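4.3 Recording demonstrations with the handheld gripper

Use this section after the gripper has been charged, paired and calibrated (sections 4.1 and 4.2). It covers collection of cloth-handling demonstrations for the Tiludora training pipeline. Rigid objects are covered in section 4.4.

A demonstration is one continuous recording of one task, from the first movement toward the cloth to the release. The recorder stores video, finger opening and tool motion on a common clock. The learning system does not receive any other information about the room or the operator, so anything the policy needs must be present in those three streams.

Before you start

1. Clean the camera lens with the dry lens cloth supplied. Do not use paper towels.

2. Check both finger pads. Replace a pad if the mesh is torn or lifting at a corner. Always replace pads in pairs.

3. Open and close the fingers fully three times. The opening value on the Liao recorder must return to zero each time the pads meet. If it does not, repeat the calibration in 4.2.

4. Confirm free storage. The recorder refuses to start a session with less than 4 GB available.

5. Select the task name from the list. Do not type a new name. Misspelled task names are treated as separate tasks and are left out of training.

CAUTION: Keep loose sleeves, lanyards and hair away from the finger linkage. The fingers are moved by the trigger and can pinch.

Mapping the room

The motion of the tool is recovered from the video. The software needs to see fixed features of the room in order to do this, so each session begins with a mapping pass.

6. Hold the gripper at chest height with the fingers open. Press Record and select Map.

7. Walk slowly through the work area. Point the camera at walls, window frames, furniture and the floor edge. Return to the starting point.

8. Repeat the pass at table height.

9. Press Stop. Wait for the status line to show "Map OK" before continuing. If it shows "Map weak," make another pass at a slower pace.

Note: Do not move furniture after the map has been accepted. Small items on ledges and shelves matter less, but large ones should stay where they are until the session is closed. If one must be moved, record a new map.

Note: Large windows are acceptable. Strong changes in daylight during a session are not. Close the session and remap if the sun comes onto the work area.

Recording a grasp

10. Place the cloth in its starting position. Vary the starting position and the amount of folding between recordings. Do not smooth the cloth flat each time.

11. Press Record and select Demo. Hold still for one second. The first second is used to align the clocks.

12. Approach the cloth at an even speed. Keep the cloth in view throughout the approach.

13. Squeeze the trigger until the pads hold the cloth. Do not squeeze harder than needed. Heavy squeezing bends the pads outward and produces an opening value that the robot cannot reproduce.

14. Before moving off, check that the cloth is between the two pads and that both pads can be seen by the camera.
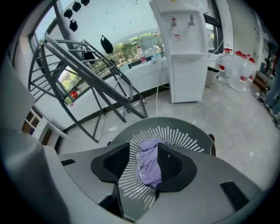
Haoran Kong: I would add a line about the free hand. In the first batch from Onomwood I rejected 93 recordings, and most of them were good grasps where the operator had reached in to tuck a corner between the pads. The policy has no second hand. It learns to wait for a corner that never comes. If the corner slips, let it slip and carry on.

Operators should follow this instruction. The free hand stays out of view from the start of the recording to the end. A second attempt at the grasp within the same recording is allowed and is useful to training, provided it is made with the gripper alone.

15. Move the cloth to the target position along any comfortable path. Avoid turning the wrist faster than necessary. Fast rotation blurs the room features and breaks the motion track.

16. Open the fingers fully to release. Withdraw the gripper by at least one hand width.

17. Hold still for one second and press Stop.

CAUTION: Do not set the gripper down on its pads. Use the cradle.

Accepting and rejecting recordings

18. After each recording, choose Keep or Discard. Choose Discard if any of these occurred:

- the free hand or another person touched the cloth
- the lens was covered
- the recording was stopped before the release
- the gripper struck the floor or a wall

A failed grasp is not by itself a reason to discard. Mark it with the Fail flag and keep it. Failed recordings are held in a separate set and used for evaluation.

19. At the end of the session, select Close and leave the recorder powered until the upload has finished.

How many recordings are needed

The cloth pick task was first trained on 791 kept recordings, all from the Fallby site. The resulting policy worked on that site's tables and performed poorly elsewhere. The current set contains 1,738 recordings from both sites. When planning a session, give priority to new rooms, new surfaces and new cloth colors. Further recordings with the same cloth on the same surface add little.

If the status line shows "Track lost"

The motion track has failed for part of the recording. Check the lens first. If the lens is clean, play the recording back and look for a point where the camera was very close to a blank surface. Record again from a slightly higher approach. If three recordings in a row are lost, make a new map.

Related sections
4.1 Charging and pairing
4.2 Calibrating finger opening
4.4 Recording demonstrations with rigid objects
5.1 Upload errors and retry
5.3 Replacing finger pads
Appendix B: Task name list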